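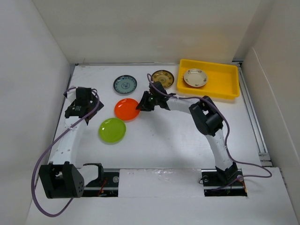
3D Modeling, Unit 12: Modifiers, and when to distrust them
Notes posted 20/01/2020

Most tutorials treat the modifier stack as free undo. Be suspicious of that claim. The stack keeps your base mesh intact, yes, but every modifier reads the result of the one before it, so changing the order can change the model.

Mirror before Bevel
If Mirror comes after Bevel, the center edge gets beveled as an open border and you will find a crease down the middle. Turn on clipping before you start moving vertices. It will not repair vertices that had already drifted off the center line.

Subdivision
Two levels is the limit for anything you hand in. I have been told that the Grirkside file "needs" more. It has 300 faces in the base cage, and the lumps come from badly placed poles. Fix the cage.

Boolean
The videos make this look clean. Look at the wireframe afterward. Long thin triangles and n-gons around the cut will shade badly as soon as you bevel them. Also check:
- scale applied on both objects
- normals facing out
- no coplanar faces where the cutter meets the target

Applying
Save a copy first. "I can always redo it" is what people say the week before the Gondal assignment.

Exercise
Open the Gesia bracket file. Swap Mirror and Bevel, write down what changed, then rebuild the hole without a Boolean. Keep the finished mesh under 400 faces with the modifiers applied. Auto-smooth is not a fix and I will turn it off when grading.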